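Gripper fault, day whatever

April 16, 2023

Quick one before I go back down, kettle's on.
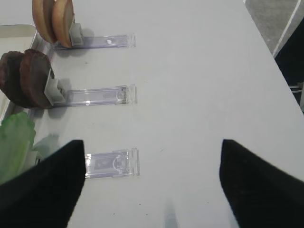

So the Miltar arm did it again last night. Stopped halfway through a close, fingers open, error 904 on the pendant, and no amount of pressing reset would shift it. Cleared it, homed it, ran it, same thing on run 36. I'd honestly hoped we were done with 904 after August.

Checked so far: air — don't laugh, I always check air, this one's all electric. Finger screws tight. Cable at the wrist looked alright but when I bent it by hand the fault came up straight away. Bent it back, gone. So that's a broken core somewhere inside the sleeve, or a bad pin in the Hegde connector. My money's on the cable. It gets a twist every time the wrist goes right over and we've been asking it to do that all week for the sandwich job.

The bit that bothers me more is the second fault. When it lost signal the fingers stayed put, fine, thats what we want. But on restart it closed at full force before it had homed. No part between them, no hand either, luckily. I had been about to reach in and pick a slice up. Wrote it up, sent it to Himness, and until they answer the rule is power off at the wall before anyone touches the table. Not the pendant stop. The wall.

Also dropped the closing force to 20 percent for now, so a bad restart would pinch and no worse. Makes it slow and it lets go of things but I can live with that.

Spare cable is coming from Lirnau, 4 days they say. Until then I've taped the old one so it can't bend as far, and I'm only runing it with the wrist kept low.

Will post the log when I've got it off the controller. It's on the old laptop and the old laptop wants updates.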